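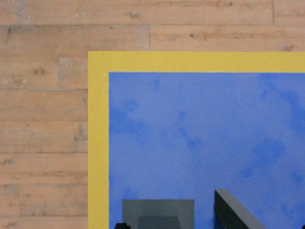

Tasine – small ads for floors, tables and other home stuff

README, last touched 30/01/2018

What it is
3000 short ads from the Rivis classifieds board, typed up as plain text. Flooring offcuts, tables, shelves, the odd rug. One ad per line. Sellers' spelling kept as it was, please don't "fix" it and send me the file back.

Files
ads.txt – the ads
labels.csv – ad id, category, price, pickup or delivery
splits/ – train and test lists, ids only
old/ – the first version, ignore unless you're trying to match Kwaku's numbers

Columns
id – not in date order. Don't sort by it and expect anything
category – flooring, table, storage, textile, other
price – whole numbers. Blank means the seller didnt say, 0 means free. These got mixed up in the first version
pickup – y, n or blank

How it was made
Seidu Appiah copied the ads out over one September. Karthik Sivakumar and I labeled them, then swapped piles and did 60 again to see where we disagreed. Mostly "storage" vs "other". A bench with a lid is storage. A bench without a lid is other. We argued over this longer than it deserved.

Sets of blocks, toy boxes and so on go under other, even when the seller posted them with the shelf they came on.
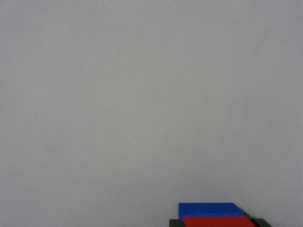 Ads that sell two things at once get the category of whatever is named first. Not great – a table thrown in with leftover planks can end up as flooring. If that matters to you, grep for "also" and "plus" and relabel.

Removed
Phone numbers, street names, sellers' names. Replaced with XX. Kamarul Sinaga went through it a second time and found 40 more, so there are probaly a few left. Tell me and I'll pull them.

Known problems
Duplicates. People repost the same table with a lower price, we kept those.
Sizes in inches and centimeters, sometimes in one ad. Not converted.
"Gray wood" can mean painted, weathered or just old. No way to tell from the text. 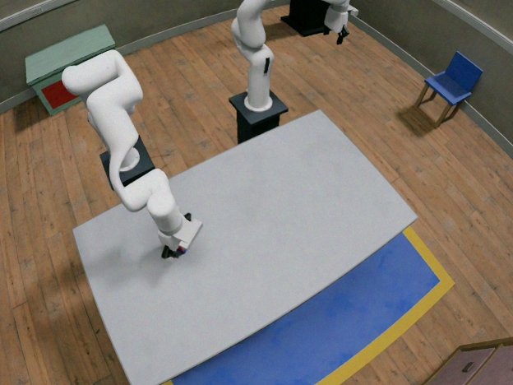
Light gray table on a brown plank floor.

Loading
Plain UTF-8, tabs not commas in ads.txt. The loader in Bronen reads it if you set the header option to 2, otherwise it eats the first ad.

Use
Fine for teaching and for messing around with classifiers. Not for price estimates, too many blanks.

To do
Merge the Agbenyega ads once they're cleaned
Proper license file
Spell out the split rules

Questions to Arūnas Adomaitis, or just leave an issue.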